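# Setting Up a Drinks Point for Evening Classes

Applies to: Bilton Adult Learning Center, main building and annex
Revised: May
Prepared by: Leonor Figueiredo, Evening Program Office

This page explains how to set up, run, and close a self-service drinks point for evening classes. It replaces the two earlier sheets kept in the front office. Instructors who have used a drinks point before should still read the section on power, which has changed.

## Before you book

A drinks point may be set up for any class or talk that runs longer than one hour. Shorter sessions may use the water fountain on the first floor.

Requests go to the Evening Program Office at least 5 working days before the session. Please give:

- the room number and the start and end times
- the number of people enrolled, including the instructor
- whether the group will take one break or two
- any request for decaffeinated coffee or non-dairy milk
- the name of the person who will open and close the point

The last item is required. A request without a name will be returned. The named person may be the instructor or a member of the class, but must be over 18 and must be present for the whole session.

Food is handled under a separate form. Packaged cookies may be put out under this procedure; anything homemade or cut on site may not.

## Choosing the location

The drinks point should stand in the hallway or lobby outside the classroom wherever there is space. Groups in the annex may place it inside the room, along the wall farthest from the door.

Look for a location that has:

- a wall outlet within reach of the urn cord, with no extension cord needed
- a hard floor
- a clear path on both sides of the table
- a trash can and a recycling bin nearby, or space for the wheeled pair from the storeroom

Do not set up in front of a fire door, an extinguisher, or the elevator. The recess beside Room 9 looks suitable and is often asked for, but it is part of the exit route and may not be used.

People should be able to approach from one end and leave from the other. Place the cups at the end where people arrive, then the tea and coffee, then the urn, then milk and sugar. Spoons and napkins go last. When the urn is placed first, people stand in front of it while they look for a cup, and the line stops moving.

## Power and the urn

Each urn must have an outlet to itself. Two urns may not share one double outlet, even if both plugs fit. This rule is new. It follows the loss of power on the second floor during the spring language exams, when the projectors in three rooms went off together.

1. Check the cord and plug for damage. If there is any, tag the urn and return it to the storeroom shelf marked for repair.
2. Set the urn on the table with the tap facing the user and clear of the table edge. Place the drip tray under the tap.
3. Fill the urn with cold water to the upper line. Fill it from a pitcher, in place. A full urn must not be carried.
4. Close and lock the lid.
5. Plug in the urn and switch it on.
6. Run the cord behind the table and cover any part that crosses the floor with the rubber strip.

The large urn needs 37 minutes to heat from cold. For a class that starts at 6:30 p.m. with a break at 7:30 p.m., switching on as the class begins is early enough. For drinks on arrival, the named person should come in before 5:45 p.m. and ask at the front desk for the storeroom key.

The small urn heats faster but serves fewer people. Use it for groups of fifteen or under.

An urn must never be left on in an unattended hallway while children's classes are in the building. Children's music lessons run until 6 p.m. on the ground floor during term.

## Supplies

Supplies are kept in the storeroom on the shelves to the left of the door. Take what the group needs and sign the sheet. The sheet is used for ordering, and gaps in it are the usual cause of a shortage late in the term.

| Item | For one break | For two breaks |
|---|---|---|
| Cups | one per person, plus a few | two per person, plus a few |
| Tea bags | one per two people | one per person |
| Ground coffee | one small packet | two small packets |
| Milk | one carton | two cartons |
| Sugar | one jar | one jar |
| Napkins | one sleeve | one sleeve |

The quantities assume a mixed group. Mansa Kwofie's bookkeeping class drinks almost no tea, and the conversation groups drink little else. After two or three weeks, each named person should adjust the order to suit the group and tell the office of the change.

Coffee comes from Durska and is supplied in packets sized for the coffee pots. Please do not open a second packet to finish off a pot. Opened packets may not go back on the shelf.

Milk is kept in the staff refrigerator, lower shelf, in the bin marked EVENING. Write the date on each carton when it is opened. Cartons without a date will be thrown away the next morning.

## Dressing the table

Use one of the folding tables from the annex closet. Wipe it before use and let it dry. A cloth is not required; if one is used, it must not hang past the table edge on the side where people walk.

Put out signs for anything that may cause difficulty for a guest: which milk is non-dairy, which pot is decaffeinated. Printed signs are in the blue folder. Handwritten signs are acceptable if they are large and clear. Évan Besson in the front office can print signs in other languages with a day's notice.

Place the cookie tin, if there is one, away from the urn. Steam softens the contents quickly.

## Cups

The Center uses paper cups for hot drinks and plastic cups for water and juice. The two should not be mixed in one stack, and plastic cups must stay at the far end of the table from the urn.

Wash your hands before handling cups. Open the sleeve at one end, and stand the cups with the open side down. Hold them by the outside, away from the rim. Leave the rest of the sleeve closed under the table and refill when a stack runs low – a stack that is too tall leans, and guests who pull from it tend to bring down several cups at once.

If two or more cups come away together, separate them gently with a slight turn. Any cup that has touched the floor goes in the recycling bin. A cup that has tipped over onto a clean table may be used by the person who tipped it, and should not go back on the stack. 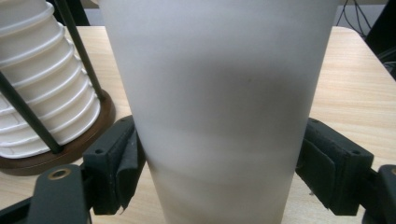
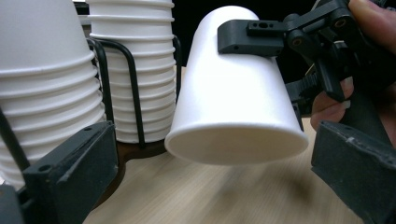
Paper cups stacked upside down in wire holders:

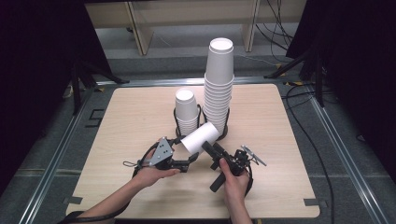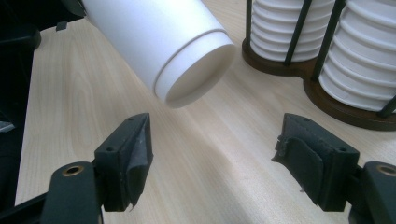
Guests who bring their own mugs are welcome to use them. Mugs should be filled at the urn in the same way as cups, without touching the tap. Mugs from the staff kitchen may not be taken to the drinks point.

## During the break

The named person should be at the table for the first part of each break. The duties are light:

- keep the line away from the classroom door
- watch the drip tray and empty it when it is half full
- wipe spills from the floor at once
- help any guest who cannot easily reach or lift

Some guests will need a cup filled and carried for them. Ask before helping. A chair should be kept near the table for anyone who does not wish to stand in line.

In the large lecture room, which seats 39, the break should be at least twenty minutes. A shorter break does not allow everyone to be served and seated again, and the second half of the session starts late.

## Closing the drinks point

1. Switch off and unplug the urn when the last break ends.
2. Leave the urn in place until the session is over. Drain it through the tap into a bucket, then pour the bucket into the utility sink.
3. Wipe the urn inside and out with a clean cloth. Do not use soap on the inside. Leave the lid open.
4. Throw away tea bags, coffee grounds, and any milk left out on the table.
5. Return unopened supplies to the storeroom and correct the sign-out sheet.
6. Wipe and fold the table.
7. Tie the trash bag and take it to the outside bin. The recycling may be left.

The storeroom key goes back to the front desk before 9:30 p.m. After that time, use the drop box beside the main door.

## Problems and contacts

For a tripped breaker, go to the front desk. Do not open the panel.

For burns, run cool water over the area and send someone for the first-aider on duty. All burns must be entered in the accident book, including minor ones.

For urns that leak, fail to heat, or switch off early, fill in a repair tag and notify Tomás Prata in Building Services. The Druvness urns purchased for the annex have a reset button on the base, which may be pressed once. If the urn switches off again, treat it as faulty.

Questions about supplies and orders should be sent to Ragnheiður Gunnlaugsson. Orders close at noon on the last working day of each month.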